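Plamano Grasp Pack, Release 2
Simulated tool-pickup scenes and scoring for multi-finger hands

Version reviewed: 2, updated August 2026
Published by: Rusard
Listed under: Simulation > Manipulation > Benchmarks
License: per seat, yearly

Overview

Plamano is a set of rendered countertop scenes with a scoring tool attached. You load a hand model, point your grasp planner at an object, and the pack tells you how the attempt went. The objects are mostly household and garden tools, the sort of thing with a clear handle at one end and something awkward at the other. Rusard sells it as a way to measure how well a planner carries over from clean training shapes to messy ones. We stock it and we use it. We also think the claims on the box need a harder look than they usually get, so this page is longer than the others in the section.

What you get

Scene files with object meshes and surface materials
A wrist-view camera and a fixed overhead camera for each scene
The scoring tool, with source
Logs from Rusard's own baseline planner
2 hand models, one with parallel jaws and one with several fingers
Notes on the method, as a short PDF

The method, as far as we can follow it

The notes describe what Rusard calls handle-first planning. The planner looks for the long part of an object, picks the end nearest the hand, and lines the fingers up on either side before closing. Only after that does it check for contact with the rest of the tool. Older planners we have used do the contact check much earlier and throw away a lot of candidate grasps as a result. Rusard's argument is that most of those discarded grasps would have been fine, and that checking late saves time.

It may well save time. Whether it gives you better grasps is a separate matter, and the notes slide from one to the other without much warning. The headline chart compares handle-first planning with a baseline on success rate, but the baseline was given the same time budget per attempt. A slower method held to the same clock will look bad. We asked for the untimed numbers and were told they are planned for a later release.

What counts as success

Read this part before you buy. A grasp scores as a success if the fingers are in contact with the object and the object has left the surface when the clip ends. There is no test for slip after that, no turn of the wrist, no attempt to use the tool. For a mug you might live with it. For a hand tool, where most of the trouble starts when you try to do something with the thing, it is a thin bar to clear.

You can tighten it. The scoring tool is plain, readable code and the thresholds sit in one settings file. We added a hold period and a wrist rotation in an afternoon, and the ranking of the planners we had on hand changed. That tells you something about how much weight to put on the default ranking.

Scene quality

The rendering is good. Stone, painted surfaces and shadow all hold up at wrist distance, and objects sit where they should without floating. Twelve countertop layouts are included. Several place the object over a dark area or across a change in surface, and this does seem to bother planners that lean on color to find edges. Credit where due, that is a useful test and few packs bother with it.

The meshes are more mixed. Some of the handles have a lumpy, softened look, and small parts near the ends can be oddly shaped. If your planner reads fine geometry, expect it to find grasp points that a shop-bought tool would never offer. Rusard says the variation is deliberate. We would like to see the clean meshes shipped next to the altered ones so buyers could tell how much of a score comes from the planner and how much from the shape.

Wrist view, trowel on marble, multi-finger hand: 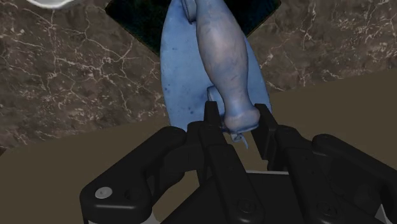
Galtargate wrote in after running the pack on their own planner: the late contact check was the only part worth keeping for us, and it helped most on long handles. On short ones we saw no gain at all and went back to what we had. They also reported that the overhead camera gave steadier results than the wrist camera, and they would not trust a score that used only one of the two.

Our own runs agree on the cameras. We have less to say about short handles, as we did not split our results that way.

Known problems

Contact forces are logged in the wrong units in the May build. Fixed in the current one, but old logs are not converted.
The multi-finger model loads with joint limits turned off. Turn them on before you believe anything.
Random seeds are set per scene, so repeat runs of one scene look more alike than they should.

Should you buy it

If you need varied scenes and are willing to write your own pass mark, yes. If you want a number to put in a paper, we would hold off until the untimed baseline is out. The Lưu add-on, sold separately, includes a slip test, and it works with both hand models. We have it on order and will update this page when it has been run.

Requirements

A current desktop graphics card
2 GB of disk space for the scenes, more for logs
Python, for the scoring tool

Returns accepted on unopened license keys only.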